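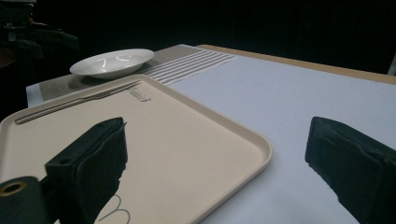 # Curnia serving tray: a review after nine months

I bought the Curnia tray in February to carry lunch from the kitchen to the table in the back room. It has been used most days since then. The color is sold as "sand," but it's a pale cream with a little pink in it. On a white table the pink shows more.

## Shape and rim

The tray is plastic, with rounded corners and a raised rim. The rim does its job. A fork laid flat on the tray stays on it when I walk, and a spilled half glass of water stayed on it too, apart from a few drops. There are no handles. You hold it by the rim, which is fine with a bowl and a fork and less fine with a full teapot.

## Surface

Matte. I prefer this to my old Griletti tray, which was shiny and showed every smear. The drawback is that the matte surface holds on to turmeric and tomato. Dish soap and a soft sponge got the tomato out. The turmeric took baking soda and three tries, and there is still a faint spot near one corner.

Plates slide a little. A wide, shallow bowl with a smooth foot will move if you tip the tray going through a door. I cut a piece of shelf liner for it and take it out when guests come.

## The printing

There is small dark gray lettering near a corner and a larger looping design in gray. I would have liked it plain. My sister-in-law, Daranee Pongsiri, has the same tray and likes the design. Hers goes in the dishwasher and the gray has lightened a bit. I wash mine by hand and see no change.

## Price

I paid 1,545 yen at Rojanasak, the housewares shop near the station. They had it marked down to 1,000 the week after. At the lower price I would buy a second one.

## Rating

3 out of 5. Good rim, easy to store upright next to the cutting boards, stains more than it should. If you cook with a lot of spices, get it in a darker color.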